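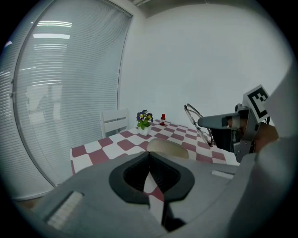

I bought the tablecloth at Tarketti for 12 dollars, in the last week before the store closed, when everyone in line was holding something they would regret. I had gone in for a shower curtain. The cloth is checked in maroon and white, big squares, the kind of pattern that makes you feel you ought to be serving somebody ribs. I put it on the table by the window and set out the flowers in their white pot, purple with yellow centers, and stood back to feel European. Then I took off my glasses to rub my eyes, and they have lived on the table ever since, somewhere to the right of the small bottle.

My rule for the table was that it would hold a plant, a drink and dinner. I made this rule in November, when I was unpacking and full of opinions. The old apartment on Masri Street had a counter that ate mail. I once found a wedding invitation in there two years after the wedding (they're still married, so I sent a card). The new place was going to be different. I told several people so, at length.

What I hadn't understood is that a checked cloth is very good at hiding things. A plain table shows you a receipt right away and makes you feel bad about it. On the checks a receipt lies down on a white square and is gone. So is an aspirin. I have eaten breakfast next to a parking ticket for a week and thought well of myself the whole time.

The flowers were supposed to be pansies. The tag said violas. The lady at the garden stand in Vumham said it was the same thing and also that it wasn't, and then she had another customer. I've been calling them the flowers. They get a drink whenever I finish a glass of water and find I didn't want all of it, and they've done better on that than anything I ever followed instructions for.

Anyway, last weekend I decided to clear the table properly, down to the cloth, wash the cloth, iron it (I don't iron) and put back only what had earned it. I wrote out a list of what was allowed. Then I needed somewhere to put the list.

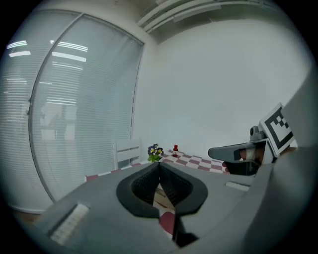
No. 13

I keep the blinds closed in the afternoon, which my mother considers a character flaw. She would like it known that plants need light. I would like it known that I need to see my screen. The flowers have stayed out of it, and they look fine to me, green leaves and all, next to that little bottle with the white label that I moved to the kitchen twice on clearing day and found beside the plant again both times. I live alone, so I have narrowed down the suspects.

The chair with the slatted back is the other problem. A chair back with slats is a coat rack to anyone raised in my family. By the end of any normal week mine has a jacket, a tote bag, and a second jacket for when the first one seems like too much. Taking it all off and carrying it to the actual closet used up more of the day than the washing did. The closet was full of the things I'd moved off the chair the last time.

The cloth came out of the wash a little smaller than it went in. It still goes over the edge, only with less confidence, and the hem on the window side is now something I tug at when I'm on the phone. I did not iron it. I put a dictionary on each corner overnight, then ran out of dictionaries and used a cookbook and a bag of rice.

Still looking for the lid to the butter dish, if anyone who came over for soup remembers putting it somewhere sensible.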